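Fold your bath towels in thirds!

I put off sorting out our linen closet for years, and then over the December break I finally emptied the whole thing onto the bed. Best afternoon I've had in ages (I know, I know). We live in an old place in Nelcombe and the shelves are shallow, so a towel folded in half and half again always hung over the front and slid off every time somebody pulled one out.

Folding in thirds fixed it. Lay the towel out on a clean bed or table, give it a good shake first, and smooth it with the side of your hand. Bring one long side in, then the other over the top of it, so you have a long strip. Now fold the strip in half, and in half again. Press down gently and you're done – it takes seconds once you've got the hang of it! 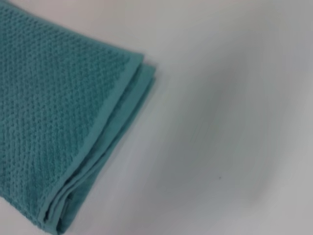
Textured towels need a slightly different touch. All those loops puff up as they dry, and if you flatten them hard they feel stiff when you come to use them, so fold loosely and let the pile settle. The flat woven border is your best friend. On a teal one like this, with a smooth strip running beside the bumpy part, you can use that strip as a ruler: line it up straight and the rest of the towel follows. Then turn the stack so the folded edges face the front of the shelf.

A few more things that work for us:

Wash new towels twice before the first use, and skip the fabric softener. It coats the loops and they stop soaking up water.

My heavy ones are 600 gsm and they need a lot longer on the line than the thin ones. Put them away even a little damp and the whole closet smells.

Stack no more than 4 to a pile, or the bottom one never gets used. Clean ones go underneath, and you take from the top.

Hand towels I roll and stand up in a basket. So much easier to grab!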